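Do puffer jackets really need a special storage bag over the summer?

Mimoza Radulović
24 April 2021

We have a small closet and more puffy coats than it can hold, and every spring I go through the same argument with myself. This year a neighbor lent me a Flusutent, one of those bags you stuff, zip up and squeeze the air out of. The package says it is "safe for all outerwear." I don't believe that. All outerwear? My wool coat too? Anything that claims to be safe for everything makes me want to read the small print, and there isn't any small print.

What I have is a quilted jacket with a nylon shell, the kind with padded rows going across, and I'm not even sure what it's filled with. The care tag has been through the wash so many times it is blank. It's a bit flatter across the shoulders than when I bought it and I blame the year I kept it under a suitcase, though my husband says it's just old.

I've read that you should roll it, that you should never roll it, that you should hang it, that hanging pulls all the filling down to the hem, and that you should put it in the dryer with tennis balls first. Half of those pages were selling a bag or a hanger. One of them sold tennis balls.

So, from people who don't sell anything:

Does squeezing the air out ruin the padding or not?

If I fold it instead, how do you get it flat? Mine has a lot of pockets on the front and a strap that goes everywhere. Whatever I do I end up with a lump the size of a pillow that springs open when I let go of it.

And do I have to wash it first? It doesn't look dirty. I would rather not.

The space I have is a shelf at the top of the closet, 13 inches high, and it already has a blanket on it.

Mawuli Nartey

You're right not to trust the package. I used compression bags for years and I can tell you what I saw, which is only my own closet and proves nothing about yours. The coats came out looking like cardboard. Most of them puffed back up after a day on a hanger and a bit of shaking. One didn't. It was the cheapest one, and it might have gone flat anyway. I've seen people online swear the bags kill every coat and other people swear they do no harm at all, and I think both groups are guessing.

Where I come down: a suitcase for a week, sure, squeeze it. From now until the fall, I wouldn't. You gain a few inches of shelf, and in return the thing is crushed for half a year. If you don't know what the filling is, that's one more reason to go easy.

Folding works fine if you do it on a big flat surface. I stopped trying to do it against my chest, standing in front of the closet, which is how I made the pillow lump too. I use the bed. Put something soft under the jacket so that it doesn't skate around, since nylon on a smooth bedspread slides every time you touch it. A fleece blanket grips it pretty well. Ours is pink and covered in penguins, no dignity in this process at all.

Start with it lying front side up, sleeves out, before you fold anything. Most people skip this and go straight to folding, and then wonder why there's a ridge in the middle.
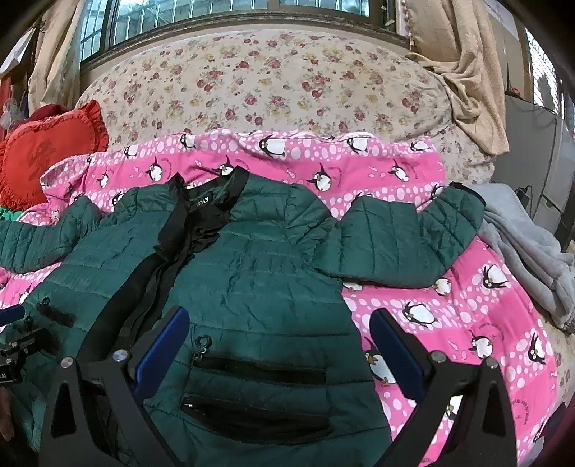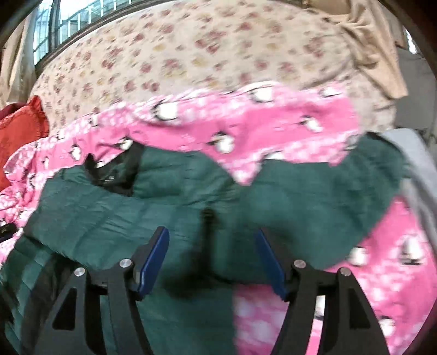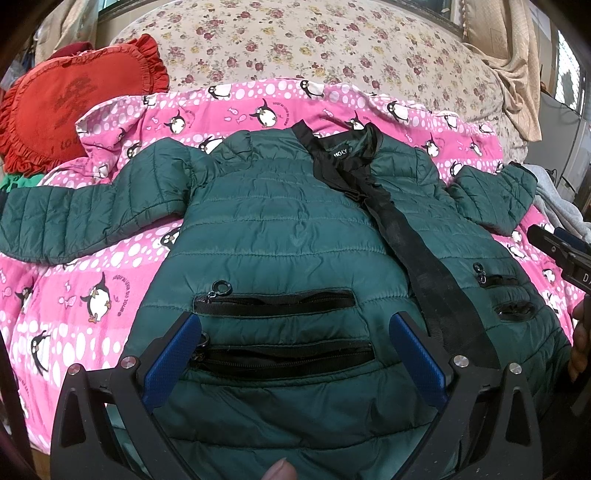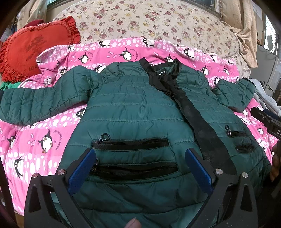

Green quilted puffer jacket on the penguin blanket. The strap I talk about below shows best in the third and fourth.

Now the slow part.

Empty the pockets. All of them. A jacket like this has zippered pockets stacked one over another and it is very easy to check the top one and forget the one under it. I have stored a coat for a whole summer with a cough drop in it. It was no longer a cough drop. After that, zip them shut so the pulls don't catch on anything.

Deal with the strap before the sleeves. If you leave a long strap lying across the front and fold over it, it presses a line into the padding, and it's also the part that makes the bundle spring open. If yours unclips, unclip it and put it in a pocket you will remember. If it doesn't, run it straight up and down the body, inside the jacket if it reaches.

Close the front zipper, turn the jacket over on its face, and smooth it with the flat of your forearm from the collar down to the hem. Go slowly. You are pushing air out through the fabric and it only leaves at its own speed. If you lean on it with your fists, you just move the air to another row.

Fold one sleeve straight across the back, then the other one on top. Bring the sides in a little if your shelf is narrow. Then fold up from the hem in thirds, pressing with your forearm each time. Leave the collar for last and tuck the folded part under it or into the hood, if there is one.

Then, instead of the Flusutent, put it in an old pillowcase. Cotton, nothing fancy. It holds the bundle closed and lets air through. The pillowcase costs nothing, so you won't see it recommended on a page that sells bags.

As for the height, mine comes out at about 6 inches when I'm patient. Yours could be more if it's a thicker coat. It should sit on top of your blanket without a fight. Don't put anything on top of the coat, though. I suspect your suitcase did more than your husband thinks.

Washing: yes. Sorry. I didn't want to either. Sweat and hand cream and whatever is on the cuffs will sit there all summer, and stains you can't see in April have a way of being yellow in the fall. At least do the collar and the cuffs with a damp cloth and a drop of dish soap, wipe again with plain water, and hang it until it's dry all the way through. The outside feels dry long before the padding does. I give it 2 full days and then I still squeeze the thick parts and doubt it.

Lei

I just hang mine. Wide hanger, cover it with a sheet, done. I never saw any filling slide down, because the rows are stitched, so where is it supposed to go? People repeat this stuff without looking at their own coat.

Tennis balls do work but so does a clean sneaker in a sock. Low heat. Read your tag (I know you said it's blank, so low heat, and go look at it every few minutes).

Also you can buy a bigger closet haha

Mimoza Radulović

Thank you both. I have a reply to each of you, and some doubts.

Lei, I'd hang it if I had the rail for it. The rail is the problem. It's full of my husband's shirts, and he has views on his shirts. You have a point about the rows, though. I went and felt along mine and every one of them is closed off at the sides. So that's one piece of advice crossed off.

Mawuli, I did it your way on the bed this afternoon, except for the washing, which I'm still thinking about. The strap was the whole trouble. I ran it up the inside and the bundle stayed shut for the first time. I found a grocery receipt and a key in the lower pocket, and I don't know what the key is for.

I'm less convinced by the forearm. I tried one fold with it and one with my hands, and I couldn't see any difference. Maybe my coat is just flatter than yours to begin with. The pillowcase I like.

One more thing. The old Horner Street thrift shop used to tell donors to put a dryer sheet in with winter coats. Is there any sense in that, or is it only for the smell?

Mawuli Nartey

Only the smell, as far as I can tell. I'd leave it out. Some of them leave a waxy patch on nylon if they sit against it in the heat, or at least I had a patch and couldn't think what else would have made it.

Fair enough on the forearm. Check on the bundle in July if you remember, take it out and let it hang in a doorway for 30 minutes, then fold it again along different lines. I can't prove that helps either, but I do it.

And try the key in the suitcase.

Brovow Home Help | Contact us | Rules for posting | © 2021 Brovow | Back to top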